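Nestdale protocol

The Nestdale protocol is a method for testing whether a robot arm that has learned a household task from human demonstrations can still do it after someone has moved the dishes. It takes its name from the Nestdale workshop, where it was first written down, and it is best known for making good robots look bad.

Before the protocol, kitchen tasks were usually scored on the same layout used for training. Success rates were high and everyone was pleased. The Dikel group repeated several of these tests with the plate shifted by the width of a hand, and watched arms close firmly on nothing. The group's report called this "confident absence," a phrase that has since outlived most of the software it described.

Under the protocol, a learned policy is given 40 trials. The objects stay the same throughout, but their places are redrawn before each trial from a list the policy's authors have not seen. Larger items such as ovens and racks may be turned as well as moved. A trial ends when the task is done or after 2 minutes, whichever comes first. It is frequently the second.

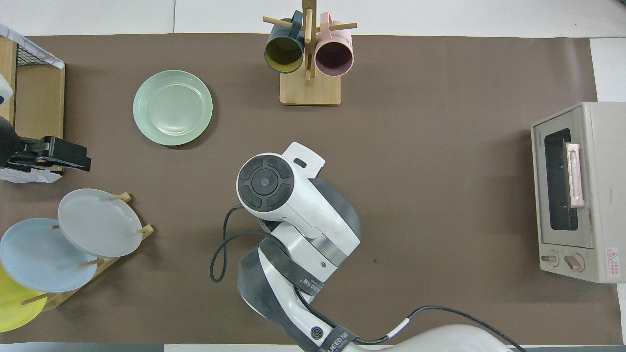 Vol. 15, p. 30

The usual setting is a tabletop with plates, a dish rack, a mug tree and a toaster oven. Mugs hung by their handles are considered the hardest of the common items, as a small error in angle turns a careful lift into a shove. Plates lying flat come next. They offer a gripper little besides a rim, and the rim is very close to the table.

Scoring is done in stages, with partial credit for reaching, grasping and placing. The Ragnarsson variant drops partial credit altogether, on the grounds that a plate almost in the rack is a plate on the floor. Its results are lower and its papers shorter.

Critics note that the protocol says little about speed and nothing about breakage. The Umov extension adds a penalty for both, and is more often cited than used.

See also: Imitation learning; Grasp planning; Dishwashing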